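Spent the morning on the equipment budget again. The Iveo quote came in at $3757 for the arm controller and cables, before shipping. Nasetti is cheaper on paper but wants 12 weeks, and they won't hold the price past the end of the month. I wrote back to both and asked for the service terms in writing.

The grippers are the part I keep getting wrong. In July I put down almost $2000 for spares and left out fingertips completely. Went through the parts list again after lunch and added fingertip pads, screws and a second set of links. That makes 38 lines on the sheet. I may drop the carrying case.

Sönmez can do the calibration, but only if we book before the Arbridge order goes in, so that has to be settled first. No answer from Arbridge yet. I'll call them in the morning.

Also need to decide whether we pay for the longer warranty. I left it in for now and marked it yellow. Stopped at six with the total still over.

Two-finger gripper, open. Pads and links are the lines I added today.

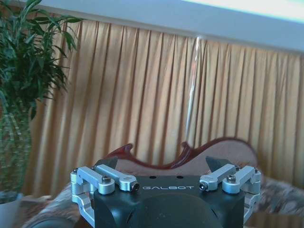
Page last changed: August 23, 2022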